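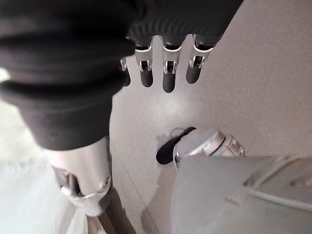

Robotic hand with a fabric sleeve

The Bruvitz border dispute is a disagreement between Berkus and Girelholm over 102 square kilometers of upland around the Bruvitz Pass. The area has a population of 3876, most of it in the town of Havlíček.

Girelholm has run the district since the end of the border war. Berkus claims it under an older treaty, which placed the line along the river – Girelholm says the treaty lapsed. Both sides keep troops near the pass, around 400 in total.

Military commanders have held 3 rounds of talks. The latest, on Monday, November 22, 2021, closed without a joint statement. A further round was set for January. Civilian traffic over the pass is limited to daylight hours.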